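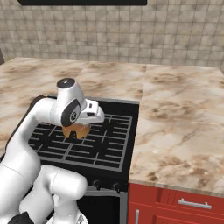

memar-kitchen

G'day, and thanks for having a look! I put this set together with Yara Salameh to find out whether an arm can do kitchen chores yet. Short answer: some of them, on a good day.

What's in it: 1000 simulated episodes across 25 kitchens, all stovetop and bench jobs. I've held 90 back for testing, so please don't train on those – I'll be cranky.

Our baseline finishes 63 of the 90. Wiping down is still rubbish.

Bugs and favourite failures to me, Bilal Matar.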